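Flilbridge Handling Cell -- Progress Report to Brelia
Thursday, February 17, 2022
Reporting period: Q4 and first weeks of the new year

Status: behind plan. The cell has been running at reduced speed following the dropped-part fault described in our last note. Safety functions worked as specified and there were no injuries.

What happened

The arm released a molded cover during a transfer move, outside the drop zone but inside the fence. The controller logged a vacuum loss and went to a protective stop. On restart the same fault came back within the shift. We then took the cell out of automatic mode and reviewed the logs, which show 32 vacuum warnings in the period. Most had been cleared at the panel without a written entry. That practice has ended.

Cause

We have two findings so far. The vacuum threshold was still the value set at commissioning in 2020, for a lighter part. Separately, the Zudard valve block was slow to report pressure loss, so the arm was already moving when the alarm came up. Avcı has tested the block on the bench and agrees with our timing figures. A replacement is on order.

Work done

The threshold has been raised and the transfer path now stays over the tray for its full length. We ran 71 transfers at low speed with the new settings and had 3 warnings and no drops. The warnings all came on pickup, before the lift.
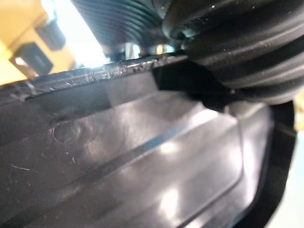
Pickup is now the main open question. We are checking how the part is approached and whether anything touches it apart from the cup. Clearance is tight on this side, with the ribbed rubber bellows right up against the top of the black part. The raised edge there is heavily scuffed, while the face below is smoother -- we do not yet know if the marks come from handling or were on the part when it arrived. Incoming parts will be inspected before loading so we can tell.

Next steps

Fit the new valve block and repeat the low-speed run. Return to full speed only after a clean run at each speed step. We expect to close this item in April, depending on delivery of the block. No extra funds are requested at this time.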